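Gumside Tenants' Laundry and Repair Fund, progress report, March 24, 2025
To: Elba Benítez, Brotau Foundation

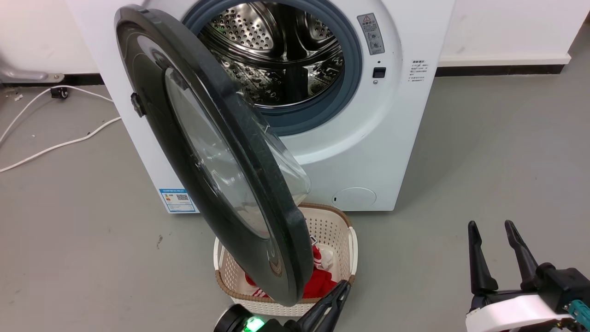
Are we on track to spend the grant by the end of May?
Mostly. The hardship payments will be used up, the legal advice line probably won't, and we'd like to talk about moving the difference.

Payments first since you asked. 117 households helped so far, against the 60 in the original plan for this stage. Average went down because we capped repeat claims in winter. Biggest category still heating arrears, then deposits, then appliances. Deposits growing fast. Landlords on the Stunside end are asking for two months up front now and people just don't have it.

Advice line. Slow start, as reported last time. Domínguez sent us a second adviser but only for mornings, and most callers work mornings. Evening calls go to voicemail and a lot of them don't leave a number. Have asked for one late shift a week. No answer yet, will chase.

Leaflets: 1146 delivered door to door, English and Spanish. The Spanish one had the old phone number on the back. Fixed with stickers. Reprint not in the budget so we are living with the stickers.

Budget. Printing over, travel under, staff hours exactly where they should be. Full sheet attached seperately. Please ignore the second tab, it's a draft of next year.

Things that went wrong. The online form dropped attachments for a while, so 12 applicants had to send their papers in again. Two gave up and we called them, one has reapplied. Form now sends a reciept with the file names on it. Also our waiting time crept up, mostly down to me being out and no one else able to sign off payments. Catalina Lagos now has sign-off too.

Still to do before May: tenant survey (questions written, need your OK on the income one), handover notes for the advice line, and the meeting with the housing office, which has been moved twice.

What we need from you. A yes or no on moving the unspent advice money into deposits. A yes or no on the survey question. And can the final report be in the short format again? The long one took a week last year.

Catalina can answer anything on the figures while I'm doing home visits. Try her before noon, phone is better than email.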